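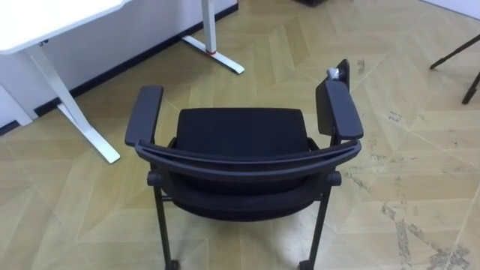 A black chair with castors, near the white desk.

Teodora Bošković has been buying and mending office chairs for 14 years, first for a lettings firm and now on her own account at Ostero, which fits out small offices and training rooms. Her stock is mostly second-hand. Most of it is black.

"People ask for grey or blue on the phone and then they come in and take black," she says. "It hides the wear on the armrests, and the armrests are what you look at all day."

She started with a van and 33 chairs from a language school that was closing. Two of them had no gas left in them and she learned on those. The job she is finishing now is for Casto, a bookkeeping college that wanted seats on castors for a room used for classes in the morning and desk work after lunch.

"A fixed chair is fine if the room only does one thing," she says. "Theirs gets pushed about. They have a lesson, then the desks come in, then it all goes back."

Her main complaint is with armrests. Too many are set at a height that won't go under a desk, so the chair stands out in the walkway and gets kicked. She measures the desk first, then the arm, and she turns down chairs that are otherwise in good order.

"I had a lovely lot offered to me in February. Nice deep seats. Arms 2 centimetres too high. I said no and I was annoyed for a week."

Áine Mac Giolla runs the rooms at Casto and did the choosing. She sat in each sample for a full morning before she signed anything.

"Teodora thought I was being slow," Mac Giolla says. "But you can't tell in five minutes. The back felt good on all of them in five minutes."

What decided it for her was the seat pad. She wanted a flat one with soft corners and no seam across the front. The teachers wanted somewhere to write, and that took longer to settle.

Bošković doesn't give a price per chair, but she says the Casto budget was up to 600 for each group of desks, delivery included. Castors were extra. She keeps a drawer of them from Eltau and changes them in pairs.

Does she clean the chairs herself? "Yes. Vacuum, damp cloth, leave it overnight. Hair round the wheels is the worst part. I use a seam ripper."

At home she sits on a kitchen stool.

Contact the editor | © Rugemalira | Back to top
14 shares | 2 comments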